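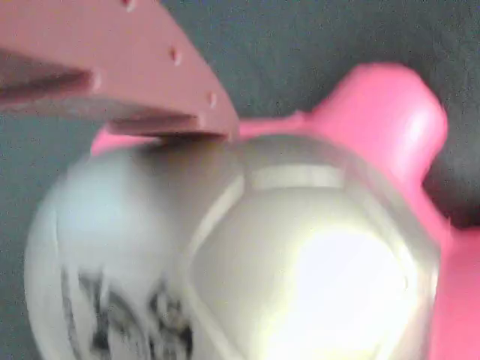

Right, the write-up is finally done, so I can talk about what I've been up to at Rornthorpe since April. Long thread, get a brew.

Short version: we wanted to know whether a robot arm can tell it's about to lose a round, slippery thing BEFORE it loses it, using only a cheap camera near the fingers. No touch sensors, no force readings, just pictures. The answer is "mostly yes, with one big sulky exception", which I'll get to.

Why balls? They're horrid. A box forgives you. You can grab a box a bit skew-whiff and it'll sit there. Touch a ball slightly off to one side and it rolls off in a direction you didn't pick, and if it's shiny the camera has a terrible time as well.

The shiny bit matters more than I expected. A bright reflection doesn't stay put on the surface when the ball turns, it stays more or less where the lamp is. So if your software is tracking bright spots (ours was, at first) it will happily tell you the ball is perfectly still while it's spinning away underneath. I lost most of a fortnight to this.

In the picture at the top you can see the sort of thing I mean: there's a great white glare low down on the right of the ball that wipes out everything under it, and the panel seams are really faint. The black marking on the other side is a blur, but a blur is still something you can follow from one picture to the next!

So that became the method. Every ball gets a quick "what can I trust" map before the fingers close. Glare gets thrown out. Seams, print, scuffs and edges get kept, even when they're smeary. Then while the fingers move we only ask whether the trusted bits are going where they ought to.

If they're drifting, the arm stops, backs off a touch and tries again from a slightly different angle. It gets 3 goes. After that it gives up and we count it as a miss.

We called the software Sengar. It's a small thing, runs on the old desktop under my desk, and the fan makes a noise like a hairdryer when it's thinking. The labelling tool is Etach and I have very strong feelings about Etach, mostly to do with its undo button.

Numbers for those who like them: 309 grabs in the final test set, none of them used for training. Lighting changed every 30 grabs, so it couldn't just learn where the lamp was. I moved the lamp by hand, so my idea of "random" is in there too, sorry.

With the old tracker, the warning often came when the ball was already on its way. With the trust map it usually comes while there's still time to do something. I'm being a bit careful with words there as the full tables are in the write-up and they want reading with the caveats next to them.

Now the sulky exception. Plain glossy balls with no print and hardly any seam. There's nothing left once you throw out the glare! The map comes back nearly empty, the software shrugs, and the arm goes in more or less blind. We did 20 of those as a side test and I wouldn't show you the footage at a party.

Someone asked me last week if we could draw a dot on them with a marker. Yes, and it works a treat, and it's also cheating.

Clutter was the other surprise. I'd assumed a ball resting up against something colourful would be harder, and it was for finding the ball in the first place. Once it had found it though, the strong edge between the two helped. You get a nice clear line to measure against. Pale ball on a pale background was miles worse.

What it doesn't do: wet things, squashy things, anything see-through. We haven't tried fruit. Please stop asking about eggs.

Things I'd do differently: note down the lamp position every single time (I missed a few early on and had to bin them), and start with awkward balls from the off. I spent ages getting it lovely on matt ones and nearly all of that tuning went out of the window.

Next up is running the same code on the Oteck arm in the other room, which has longer fingers and a different camera. I think the trust map will carry over and the retry moves won't, but we'll see.

Write-up went on the project page on 16 October 2021, code to follow once I've taken the rude comments out. Happy to answer questions, I'm about all evening.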